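Ticket 3583
Produkt: Clillum, Modul Verlegeplan und Rendering
Kunde: Bollangate, Abteilung Objektplanung
Priorität: mittel
Status: gelöst, Korrektur im Produkt ausstehend
Eröffnet: Juni 2026

Betreff: Fugenmaß weicht zwischen Verlegeplan und Materialliste ab

Meldung

Beim Export der Materialliste aus einem Verlegeplan mit quadratischem Raster ergibt sich eine andere Fugenbreite als im Plan eingestellt. Im Plan sind 3 mm hinterlegt, die Liste rechnet mit 6 mm. Der Bedarf an Fugenmörtel wird dadurch zu hoch ausgewiesen, die Zahl der Platten zu niedrig. Betroffen sind alle Räume, die aus der alten Vorlagenbibliothek übernommen wurden. Neu angelegte Räume sind nach bisheriger Prüfung in Ordnung.

Schritte zur Reproduktion:
Projekt öffnen, Raum aus Vorlage einfügen.
Plattenformat und Fugenbreite im Eigenschaftenfenster setzen.
Plan neu berechnen lassen.
Materialliste als Tabelle exportieren.
Fugenbreite in der Kopfzeile der Liste mit dem Wert im Plan vergleichen.

Erwartet: identischer Wert.
Erhalten: Vorlagenwert in der Liste, eingestellter Wert im Plan.

Das Verhalten tritt auf zwei Arbeitsplätzen auf. Neustart, Abmelden und Leeren des lokalen Zwischenspeichers ohne Wirkung. Eine Fehlermeldung wird nicht ausgegeben.

Erste Antwort, Support

Projektdatei und Exportprotokoll liegen vor. Das Protokoll enthält keine Abbrüche, jedoch 118 Warnungen der Art »Attribut überschrieben, Quelle: Vorlage«. Die Warnungen entstehen beim Zusammenführen der Raumattribute unmittelbar vor dem Export. Der Plan selbst liest die Attribute an anderer Stelle und zeigt deshalb den korrekten Wert.

Zur Eingrenzung bitte folgende Angaben nachreichen:
Programmversion laut Dialog »Über«.
Speicherort der Vorlagenbibliothek (lokal oder Server).
Angabe, ob die Bibliothek über den Konverter Sima eingelesen wurde.

Antwort Kunde

Version ist die aktuelle. Die Bibliothek liegt auf dem Server von Nasteck und wurde im Oktober mit Sima konvertiert. Änderungen an den Vorlagen hat es danach nicht gegeben. Belag dunkel graugrün, Fuge hell, quadratisches Raster.

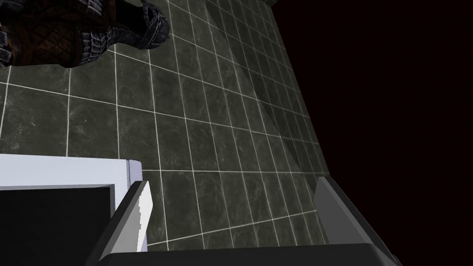
Lăcrămioara Stanciu: Gleiches Problem bei uns, ebenfalls mit konvertierter Bibliothek. Die Abweichung verschwindet, wenn man die Vorlage nach dem Einfügen auflöst und den Raum unter neuem Namen speichert. Das geht für einzelne Räume, für ganze Geschosse ist es nicht praktikabel. Außerdem verliert der Raum dabei die Verknüpfung zur Raumliste, und die Bezeichnungen müssen von Hand nachgetragen werden. Mich würde interessieren, ob auch der Randabstand falsch übernommen wird. In unserer Liste stimmt der Verschnitt nicht, und die Fuge allein erklärt die Differenz nicht.

Zweite Antwort, Support

Hinweis zum Randabstand bestätigt. Er wird aus demselben Attributblock gelesen wie die Fugenbreite und ist vom gleichen Fehler betroffen. Die Abweichung fällt nur auf, wenn der Randabstand im Raum vom Wert der Vorlage verschieden ist. Im Projekt des Meldenden war er gleich, deshalb blieb er dort unbemerkt.

Analyse

Sima schreibt beim Konvertieren das Attribut »Vorrang« in jede Vorlage und setzt es auf »fest«. In der alten Bibliothek war das Attribut nicht vorhanden, was von Clillum als »veränderbar« gelesen wurde. Die Planansicht ignoriert das Attribut und verwendet immer den zuletzt eingegebenen Wert. Der Export wertet es aus und gibt der Vorlage den Vorrang.

Es handelt sich somit um zwei Fehler:
Konverter setzt einen falschen Standardwert.
Planansicht und Export behandeln dasselbe Attribut unterschiedlich.

Das Rendermodul greift auf die Daten der Planansicht zu. Eine Kontrolle der Fugenbreite über das Rendering ist daher als Test für den Export nicht geeignet. Maßgeblich ist allein die Kopfzeile der Materialliste.

Umgehung

Bis zur Korrektur kann das Attribut in der Bibliothek zentral geändert werden. Schreibrechte auf dem Server sind erforderlich.

Alle Arbeitsplätze vom Projekt abmelden.
Sicherungskopie der Bibliothek anlegen.
Bibliotheksverwaltung öffnen, Filter auf »Raumvorlagen« stellen.
Alle Einträge markieren, Sammelbearbeitung aufrufen.
Attribut »Vorrang« von »fest« auf »veränderbar« setzen.
Bibliothek speichern und Index neu aufbauen.
Projekt öffnen, Befehl »Vorlagen abgleichen« ausführen, dabei die Option »Eigene Werte behalten« aktivieren.
Materialliste erneut exportieren.

Ohne die Option »Eigene Werte behalten« werden die im Raum gesetzten Maße durch die Vorlagenwerte ersetzt. Der Vorgang lässt sich nach dem Speichern nicht rückgängig machen.

Rückmeldung Kunde

Umgehung durchgeführt. Die Liste weist jetzt die eingestellte Fugenbreite aus, Mörtelbedarf und Plattenzahl sind plausibel. Die Warnungen im Protokoll sind weg. Zwei Anmerkungen: Der Neuaufbau des Index zeigt keinen Fortschritt an und wirkt wie ein Absturz. Und bei Räumen mit schräg verlegtem Raster musste der Startpunkt neu gesetzt werden, weil er nach dem Abgleich in der Raumecke lag.

Frage dazu: Müssen bereits verschickte Listen neu erzeugt werden, oder gibt es eine Möglichkeit, die betroffenen Dateien zu erkennen?

Dritte Antwort, Support

Betroffene Listen sind am Exportprotokoll erkennbar. Enthält es die Warnung »Attribut überschrieben, Quelle: Vorlage«, ist die Liste neu zu erzeugen. Liegt kein Protokoll mehr vor, bleibt nur der Vergleich der Kopfzeile mit dem Plan. Eine automatische Prüfung für ältere Dateien ist nicht vorgesehen.

Der verschobene Startpunkt bei schräger Verlegung ist reproduzierbar und wurde als eigener Fehler aufgenommen. Bis zur Korrektur vor dem Abgleich die Koordinaten des Startpunkts notieren und danach wieder eintragen. Die fehlende Fortschrittsanzeige ist als Verbesserungswunsch erfasst.

Die Korrektur des Konverters und die Angleichung von Plan und Export sind für das nächste Wartungspaket eingeplant. Nach dem Einspielen ist keine erneute Konvertierung erforderlich, sofern die Umgehung bereits angewendet wurde. Andernfalls die Bibliothek einmal neu einlesen.

Ticket auf »gelöst« gesetzt. Bei erneutem Auftreten bitte unter derselben Nummer antworten und das Exportprotokoll anhängen.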